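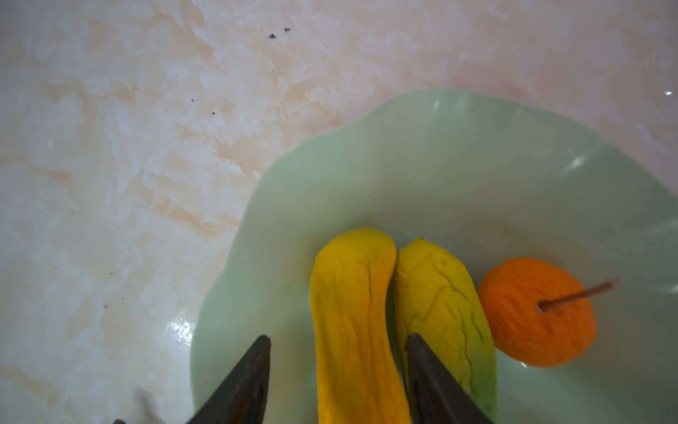 Figure 3. A scallop-rimmed ceramic bowl from the kitchen set, holding three pieces of artificial fruit.

3.2 Bowls, fruit and the look of a kept kitchen

The fruit bowl was the object that surprised us most. We had gone into the home visits expecting people to talk about appliances and storage, and they did, but again and again the conversation drifted back to whatever was sitting in the bowl on the counter. In 8 of the households the bowl held no real fruit at all. It held artificial fruit, often kept for years, and the owners had a great deal to say about it!

The bowl in Figure 3 is a good place to start. It is pale green, with a wavy edge, and it stands on a marble-patterned countertop. Two of the pieces are long and yellow, one of them shading toward green, and the third is small and orange with a thin stem. We showed this arrangement to people during the sorting sessions and asked them to name each piece. Almost everyone had a word ready for the orange one (persimmon and apricot came up, and so did tangerine). The yellow ones divided the room. Mango was the favorite, squash came next, and several people tried two or three names before settling on "just fruit." What delighted us is how little this mattered to them. A piece could go without a firm name and still be judged right for the bowl, as long as its color sat well beside its neighbors.

Surface seemed to matter more than shape. The creases that run lengthwise along the yellow pieces drew comments from nearly every group. Some people read them as ripeness, others as age. One woman in the Tuesday group said that smooth fruit looks like a toy and wrinkled fruit looks like somebody lives there. Her remark fits well with Rutherford's earlier notes on "plausible wear," in which he argued that household ornaments are accepted more readily when they carry small faults. We would go a step further. In our interviews the faults were what people touched first and talked about longest, and a dent or a fold was often the start of a story about where the piece was bought or which child had squeezed it.

The number of pieces was also a lively subject. We invited people to build a bowl of their own from a tray of mixed fruit, with no limit on time. Bowls of three or four pieces were the most common by a wide margin, even when the tray offered many more. Those who began with a heap tended to take pieces out again, usually while explaining that the bowl itself needed to show. The scalloped rim had strong defenders here. Several people turned their bowls so that a favorite stretch of the edge stayed clear, and one pair spent most of their session on this alone - a pleasure to watch, and a useful warning to anyone who thinks of the bowl as mere packaging for its contents.

Side-by-side placement needs a separate mention. Long fruits were nearly always laid parallel and touching, while a small round fruit was given a little room. Drummond coded the arrangements from the session sheets, and Kinnear coded them again without seeing the first set of codes. They disagreed mainly over what counts as "touching" in a curved bowl, where pieces slide together whether or not anyone wants them to. We kept both sets of codes and report the stricter one in Section 4.

Finally, there is the matter of cleaning. Artificial fruit collects dust in its creases, and the people who keep it know this very well. Methods ranged from a quick wipe with a dish towel to a full soak in the sink every April, followed by drying on a rack. Softer pieces were handled with more care, because owners feared they would lose their form. We had given cleaning only one line in the interview guide, and by the fourth visit it had grown to a page. The chore turned out to be the moment when bowls were rearranged, when tired pieces were retired to a drawer, and when newcomers were tried out. Any account of how these displays change over the years has to begin at the sink.

3.3 Trays and other flat displays

Trays raised a different set of questions. A tray has no slope to gather things toward the middle, so every gap has to be chosen, and people worked on them far more slowly.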